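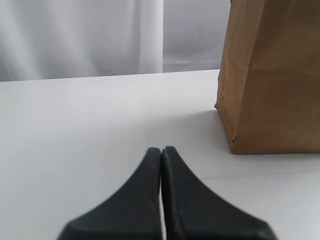
The snack and packed lunch project has now reached the middle of its first year, and the work this period has gone into the packing rather than the buying. Food is given out at the end of the Jirkov sessions, and until last autumn it went home in whatever was to hand. We have now settled on brown paper bags, stood upright on the table for filling. They are cheaper than the carrier bags they replaced and families can put them out with the paper recycling. The drawback is weight. A full bag with two tins in it will not survive a wet walk home, so tins are handed over separately and the bag is kept for dry goods, fruit and bread.

We gave out 946 bags between September and the end of the reporting period. The application set no target for bags, only for sessions, and we have run 38 of those against the 40 planned. Both of the missed sessions were lost to the heating failure in the main hall. We do not propose to make them up, and the food bought for them was used the following week.

Containers

Your last letter asked what had been done about the loose dry goods. At the start we bought oats, rice and dried fruit in large sacks and weighed them out into small freezer bags. It was slow, the bags split, and it produced more plastic waste than the rest of the project put together. In their place we now use lidded plastic containers, which go out with the food in them and are supposed to come back empty the next time.

The return rate has been lower than we hoped. Some households keep them, which we understand, as they are useful things to have in a kitchen. We have stopped asking for a deposit because it put people off taking one. The loss is covered in the present budget but it would need its own line if the project were extended.

Containers that do come back are washed, dried and checked before they are filled again. Anything with a cracked body or a lid that will not tighten is taken out of use. Scratches on the lid are not a reason to throw one away.
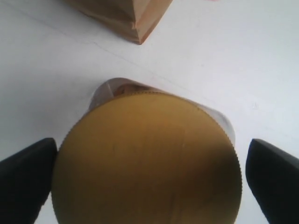

Peltadstead, Monday, April 20, 2026

This part of the report was added after the visit to the Peltadstead store and covers the points raised there.

The round containers with the mustard-coloured lids are the ones we would like to keep using. The ridged rim gives something to grip, and the body lets enough light through to show that there is something inside, although you cannot always tell what. For that reason every container is now labelled on the side with the contents and the date of filling. Labels on the lids were tried first and given up, as lids get swapped over in the wash.

The square containers from Nägeli were a trial lot and we will not be ordering more. They stack well on the shelf but the corners are hard to clean and the lids need a good deal of force, which older people in particular found difficult. We have 11 left and will use them for our own storage.

Packing table

The old trestle tables were marked and the edges had begun to lift, so they could not be wiped down properly. Packing is now done on a plain white top. Spills show up at once and it takes very little time to clean between one batch and the next.
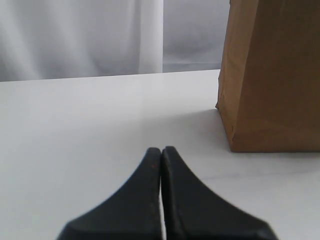

We also changed the order of work. Before, each person filled a whole bag from start to finish, walking up and down the room for every item. Now the containers are filled first and put to one side, and the bags are packed afterwards with the heaviest things at the bottom. Bread goes in last. Fewer bags have had to be repacked, and the room is cleared in time for the evening hirers.

Spending

Spending on food is within budget. Spending on packaging is over, mainly on containers, and we have met the difference from the underspend on transport. Rurnasport has let us share its van on delivery days without charge, and that arrangement runs until the end of the summer.

Next period

We will order paper bags in one lot instead of monthly, try a slightly heavier bag for the autumn, and record container returns at each session so that the next report can give a proper figure. We would be grateful for a decision on moving the remaining transport money to packaging before the next order is placed.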